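Mayuree Panyasiri has been repairing umbrellas in Vanholm for 18 years. She learned the trade from her uncle, Kamol Duangkaew, and took over his counter when his eyesight got worse.

"People bring me one they paid almost nothing for," she says. "I tell them the repair costs more. They want it fixed anyway."

Most jobs are broken ribs. She keeps a drawer of parts taken from umbrellas that were past saving, and she can usually find a match. Torn canopies take longer. She sews those by hand at home in the evening.

April was her busiest month this year, with 42 repairs.
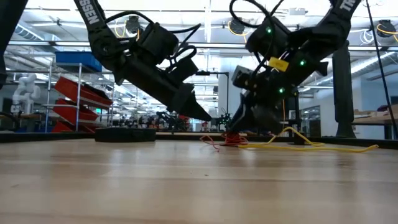
Her prices have gone up once in four years. A rib is cheap, a new handle less so, and she won't touch the automatic kind if the spring has gone. "I did two of those and got hit in the chin both times," she says.

She has no plans to retire. Her daughter helps with the phone but doesn't want the counter — "she's told me plenty of times," Panyasiri says.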